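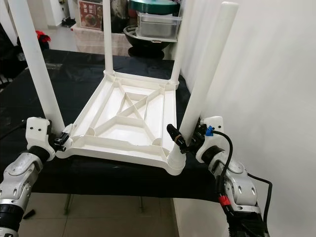

White plastic stool, legs up, on the black cloth.

Search the archive Enter keywords Go

Cidton Menders list
Subject: Re: wobbly stools, and what to do about the July sale
Date: 2026-03-21

Quick reply as I'm out the door in a minute. Quoting the bit I'm answering:

> We've got 18 of the plastic stools promised for the hall and I'm told a few
> of them rock. Is it worth mending or do we just bin them and buy again?
> Also does anyone know if the Plasano ones take the same feet as the Drimar
> ones? I tried one from the tin and it fell straight off. And are we still
> doing flat-pack furniture at the July sale or has that been dropped?

Taking those in a muddled order, sorry.

Mend first. Nearly always the legs, hardly ever the seat. Most of the rocking ones I've had through my hands just needed the legs taking out and pushing home again properly, square on, with a bit of weight behind it. Turn it over on a cloth or an old towel so the top doesn't scratch. Twist as you push. Don't hammer – I split a socket that way last year and that was the end of that stool.

If a leg still comes loose after that, wrap a turn of plumber's tape round the end. One turn, two at most. Glue is a last resort, as you'll never get it apart again to store it.

Feet: no, not the same. Drimar feet go over the outside of the leg, Plasano ones push up inside. They look alike in the tin which is why everybody gets caught. I've started keeping them in seperate jars. Poirier do a rubber foot that fits over the Drimar leg, bit tight, warm it in a mug of hot water first. Part number 1644 on the old order sheet, might have changed. I have 7 of those left, you're welcome to them.

Things I'd like before anyone orders more:

- Which stools are bad. Masking tape on the seat, write "rocks" or "cracked" on it. Cracked ones go in the other pile, I'm not having anyone over about ten stone sat on a mended crack.

- Loose parts kept with the stool they came off. Tie them up in a bag or roll them in something, don't care what, as long as it doesn't all end up in the bottom of the cupboard again.

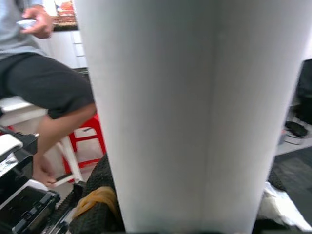

- Somebody to check the hall floor. It isn't level by the kitchen door, and I'd bet half the wobble is that. Try the stool in the middle of the room before you condemn it.

Flat-pack at the July sale – yes as far as I know, but only if it's complete. Last time we had a bookcase go out with no shelf pegs and it came back the same afternoon with a very cross note. So, if you are donating: all the fixings in a clear bag, bag taped to the biggest piece, name of the thing written on the tape. If you've lost the instructions say so, people don't mind if they know. They mind finding out at nine at night.

No beds, no cots, no mattreses. Small tables fine. Garden chairs fine if the webbing is sound. Lamps need to go to the electrical table for testing first, don't put them out with the furniture however nice they are.

Price things low. We had a set of shelves at what I thought was a fair price and it sat there all day, and then it had to go home in my car. 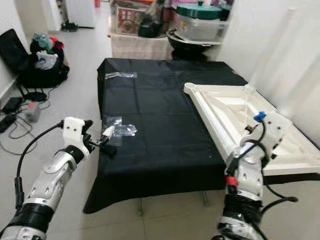 Small clear bag, and the big white plastic piece on the table.

Still need lifts for the heavy stuff on the Friday evening. An estate car would do it, two trips. Reply to the list please, not just to me, or I end up forwarding everything.

Will bring the jar of feet next time I'm in. Someone remind me about the tape, I've run out

Recent on this list
Re: chair webbing, where to buy by the roll
Drimar folding table, missing catch
Wanted: big clamps to borrow
Re: Re: paint that sticks to plastic
Hall keys again

Contact the list owner | © Cidton Menders | Back to top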